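Best way to clean a plain white tabletop that looks gray in the middle?

Posted by Maribeth Baluyot, 2026-10-04

I have a work table with a plain white top, no pattern at all. I bought it secondhand and don't know what the surface is made of. I use it for sorting mail and cutting fabric. In the evening the middle looks gray to me and the far side looks fine. I have wiped it twice with dish soap and warm water and can't decide if there is still a film on it or if I am just seeing shadow. I don't want to scrub a finish I can't identify. What would you try first?
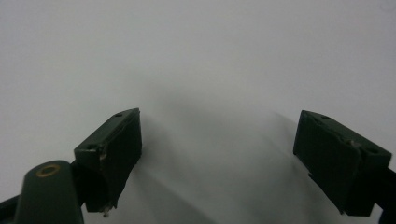 Tyson Hawthorne
Check whether it is dirt before you clean anything. Wipe one small patch with a damp white cloth and look at the cloth. If it comes away clean, you are probably looking at shadow. Then move your lamp to the other side of the table. A shadow will move with the lamp and a stain will stay where it is. On a pale top with no pattern, anything you hold over it throws a soft gray patch, and it's easy to take that for grime.

If the cloth does pick something up, it may be soap. Too much dish soap leaves a film that grabs dust. Go over the whole top with plain water, change the water when it gets cloudy, and dry with a towel. Stay away from powder cleansers and the white foam erasers — they are mildly abrasive and can leave a dull spot on a smooth finish. If you need something stronger, test it on the underside or a back corner and leave it overnight.

Neville Pearce
I just use window cleaner on mine. Never had a problem.

Ro-un Kang
I would not start with window cleaner when you don't know what the top is. The ammonia kind can cloud some plastics and paints.

For cutting fabric, put a mat down. I had a white desk for years and the gray area on it was hundreds of tiny scratches from a rotary cutter, with lint and dirt worked into them. You can feel them if you drag a fingernail across. Cleaning helped a little but the scratches stayed. I ended up keeping the mat on it full time.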